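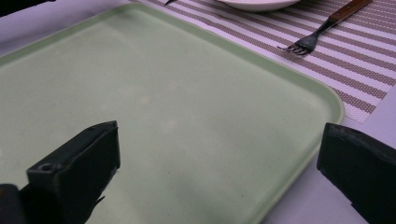
Le module Zones de Sterero définit les limites à l'intérieur desquelles un sprite peut se déplacer, ainsi que le comportement du moteur quand le sprite les atteint. Une zone se compose d'une surface libre et d'un contour. Le plateau vert menthe de la photo, avec ses coins arrondis et son rebord légèrement relevé, correspond au type « Rectangle arrondi » : le fond du plateau équivaut à la surface libre, le rebord au contour. Les types « Rectangle », « Ellipse » et « Polygone » obéissent aux mêmes règles, à l'exception du réglage des coins.

Cette section suppose que le projet contient déjà une scène et au moins un sprite doté d'un masque de collision. Pour la création du masque, voir la section précédente.

4.1 Prérequis

Le module Zones est installé avec l'éditeur. Il est désactivé dans les projets importés depuis une version antérieure à Sterero 2. Pour l'activer, ouvrir Projet > Modules, cocher Zones, puis redémarrer l'éditeur. Le fichier de projet est alors converti.

Attention : la conversion est irréversible. Conserver une copie du dossier complet, y compris le sous-dossier des scripts Zein.

L'option « Aligner sur la grille » de l'éditeur de scène n'a aucun effet sur les zones. Leur alignement se règle dans leur propre panneau de propriétés.

4.2 Créer une zone

1. Ouvrir la scène et sélectionner le calque Logique. Une zone créée sur un calque graphique est acceptée par l'éditeur mais ignorée à l'exécution.

2. Choisir Insertion > Zone, puis le type voulu.

3. Tracer la zone dans la vue de scène. Le premier clic fixe l'angle supérieur gauche, le relâchement du bouton fixe l'angle opposé. Pour un polygone, chaque clic ajoute un sommet et la touche Entrée ferme la forme.

4. Saisir un identifiant dans le champ Nom. Les espaces et les caractères accentués sont refusés. L'identifiant sert à appeler la zone depuis un script et ne peut plus être modifié une fois qu'un script y fait référence.

5. Régler le champ Rayon, pour le type « Rectangle arrondi » uniquement. La valeur s'exprime en unités de scène. Un rayon supérieur à la moitié du petit côté est ramené à cette moitié sans avertissement.

6. Régler l'épaisseur du contour. La valeur par défaut est 2. Elle convient aux sprites lents. Pour les sprites rapides, voir 4.4.

7. Enregistrer la scène. Les zones ne sont pas prises en compte par l'aperçu tant que la scène n'a pas été enregistrée.

Remarque : le contour est ajouté vers l'extérieur. Augmenter son épaisseur ne réduit pas la surface libre, mais peut provoquer un chevauchement avec une zone voisine. Le chevauchement de deux contours est autorisé. Le chevauchement d'un contour et d'une surface libre produit l'avertissement « Zone ambiguë » à la compilation.

4.3 Choisir la réponse au contact

Le champ Réponse détermine ce qui se passe lorsque le masque du sprite touche le contour.

Arrêt – la vitesse du sprite est mise à zéro sur les deux axes. Le sprite reste immobile jusqu'à la prochaine commande.

Glissement – seule la composante perpendiculaire au contour est annulée. Le sprite longe le bord. C'est le réglage par défaut.

Rebond – la composante perpendiculaire est inversée, puis multipliée par la valeur du champ Restitution, exprimée en pourcentage. Avec 80, le sprite conserve la plus grande partie de sa vitesse après le choc. Les valeurs supérieures à 100 sont acceptées et accélèrent le sprite à chaque contact. Elles sont à réserver aux scènes où la vitesse est plafonnée par ailleurs.

Signal – aucune modification de la vitesse. Le moteur appelle la fonction au_contact du script associé et laisse celui-ci décider.

Le réglage Signal peut être combiné avec l'un des trois autres au moyen de la case « Émettre aussi un signal ». La réponse physique est alors appliquée avant l'appel de la fonction. Un script qui lit la vitesse dans au_contact obtient donc la vitesse corrigée. Pour obtenir la vitesse antérieure au choc, lire la propriété vitesse_entrante.

Sur un contour arrondi, la perpendiculaire est calculée au point de contact. Un sprite en réponse Glissement suit la courbe sans à-coup si son masque est circulaire. Avec un masque rectangulaire, le point de contact saute d'un sommet du masque à l'autre et un léger tremblement peut apparaître dans les coins. Deux corrections sont possibles : remplacer le masque par un cercle, ou activer « Lisser la normale » dans les propriétés de la zone.

4.4 Sprites rapides et traversée du contour

À chaque pas de calcul, le moteur compare la position du masque à celle du contour. Si le déplacement effectué pendant un pas est supérieur à l'épaisseur du contour augmentée de la largeur du masque, le sprite peut se retrouver de l'autre côté sans qu'aucun contact ait été détecté.

1. Ouvrir Projet > Simulation et relever la fréquence de calcul. La valeur d'origine est de 60 pas par seconde.

2. Relever la vitesse maximale du sprite dans son panneau de propriétés, en unités par seconde.

3. Diviser la vitesse par la fréquence. Le résultat est le déplacement par pas.

4. Si ce déplacement est inférieur à la largeur du masque, aucun réglage n'est nécessaire. Dans le cas contraire, augmenter l'épaisseur du contour de la différence, ou cocher « Détection continue » dans les propriétés du sprite.

La détection continue teste le segment entre l'ancienne et la nouvelle position. Elle est plus coûteuse que l'augmentation de l'épaisseur et s'applique sprite par sprite. Il est déconseillé de l'activer sur un modèle dont le jeu crée de nombreuses copies, par exemple un projectile.

Attention : un sprite dont la position est imposée par script, au moyen de l'instruction placer, n'est soumis à aucun test pendant le pas en cours. Si le point d'arrivée se trouve hors de la zone, le moteur considère le sprite comme extérieur et la réponse au contact s'applique ensuite dans l'autre sens. Utiliser deplacer_vers, qui respecte les contours.
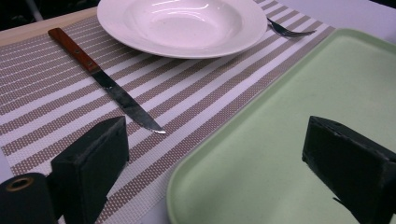
4.5 Associer un script Zein

1. Sélectionner la zone et ouvrir l'onglet Script.

2. Cliquer sur Associer et choisir un fichier du dossier scripts. Un même fichier peut être associé à plusieurs zones. Chaque zone dispose alors de sa propre copie des variables déclarées avec local.

3. Vérifier que le fichier contient au moins l'une des fonctions suivantes :

au_contact(sprite, point)
a_l_entree(sprite)
a_la_sortie(sprite)

4. Cliquer sur Vérifier. Les erreurs de syntaxe sont affichées dans la console, avec le numéro de ligne.

La fonction au_contact est appelée à chaque pas tant que le contact dure. Pour n'exécuter une action qu'au premier contact, tester la propriété sprite.contact_nouveau. Elle vaut vrai pendant un seul pas.

La fonction a_l_entree n'est pas appelée pour les sprites déjà présents dans la zone au chargement de la scène. Si le jeu doit les traiter, appeler zone.inventaire() depuis la fonction de démarrage. L'ordre des éléments renvoyés n'est pas garanti.

Remarque : la destruction d'un sprite à l'intérieur de a_la_sortie est différée à la fin du pas. Les autres fonctions appelées pendant ce pas reçoivent encore une référence valide.

4.6 Limites et exportation

Une scène peut contenir 1000 zones au maximum, sous-scènes comprises. Au-delà, l'éditeur refuse l'insertion et affiche le message « Table des zones pleine ». Les zones masquées et les zones désactivées entrent dans le total.

L'exportation vers Ultia conserve tous les types de zones. L'exportation vers Usside convertit les ellipses et les rectangles arrondis en polygones. Le nombre de sommets se règle dans Exportation > Précision des courbes. Un réglage trop bas rend les facettes sensibles en réponse Glissement : le sprite change de direction par paliers dans les coins. L'option « Lisser la normale » n'est pas reprise par Usside et doit être remplacée par un masque circulaire.

4.7 Messages

Zone ambiguë – un contour recouvre la surface libre d'une autre zone. Déplacer l'une des zones ou réduire l'épaisseur du contour.

Zone dégénérée – la surface libre est nulle. Le plus souvent, un polygone a été fermé après le deuxième sommet. Supprimer la zone et la tracer de nouveau.

Sprite sans masque – le sprite se trouve dans une zone mais ne possède pas de masque de collision. Il traverse tous les contours. Ce message n'interrompt pas la compilation.

Script introuvable – le fichier associé a été déplacé ou renommé en dehors de l'éditeur. Rétablir le chemin dans l'onglet Script, puis enregistrer la scène.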